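Materials and Processes 2: Polymer Product Design
Handout 7 - Shrinkage, draft and wall thickness in injection moulded housings
I-seul Kong, revised 11 December 2019

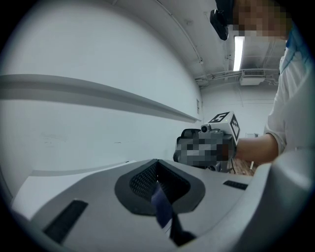 Fig. 7.1 Light grey curved housing with a dark-bordered opening.

7.1 Scope
These notes cover the part geometry decisions that have to be settled before a tool is ordered. Gate design and runner balancing are in Handout 8. Students who missed the November session on crystallinity should read Handout 5 first, as the shrinkage values below assume it.

7.2 Volumetric shrinkage
A thermoplastic occupies more volume as a melt than as a solid. Packing pressure makes up part of the difference; the remainder appears as shrinkage. Amorphous grades (ABS, PC, PS) shrink less, and more evenly, than semi-crystalline grades (PP, PA, POM), in which the chains order themselves as they cool.

Linear shrinkage S is defined as

S = (Lm - Lp) / Lm

where Lm is the cavity dimension and Lp the part dimension, both at room temperature. Measure Lp after the part has stood for at least a day. Semi-crystalline parts go on shrinking after ejection, and a reading taken at the press will be too large.

7.3 Wall thickness
Keep the nominal wall constant. Where a change cannot be avoided, taper it over a length of 3 times the difference in thickness. A thick region cools last, pulls material from its surroundings and leaves either a sink mark on the surface or a void inside. Sink shows up most on glossy, dark surfaces; a light texture will hide a small amount of it.

Ribs should be thinner than the wall they stand on. The Ojala cover discussed in the lecture had ribs at 80 per cent of the wall, and each one could be traced on the outer face by eye.

7.4 Draft
All faces parallel to the direction of opening need draft. Textured faces need more than polished ones, and deep cores more than shallow ones. Draft is set from the parting line, so the parting line must be fixed first - a point often missed in coursework.

7.5 Openings and weld lines
Melt flowing round a core meets on the far side and forms a weld line, which is weaker than the surrounding material. Move the gate so that the line falls in a lightly loaded area. Sharp internal corners at an opening raise the local stress and should be given a radius.

7.6 Exercise
The Sillitz drawing gives a cavity length of 199 mm. Calculate the part length for S = 0.005 and for S = 0.018. State which value belongs to an amorphous grade. Hand in to Lenni Riihimäki, room 2763.

Further reading: Suominen and Tuominen, course compendium, chapter on tool design.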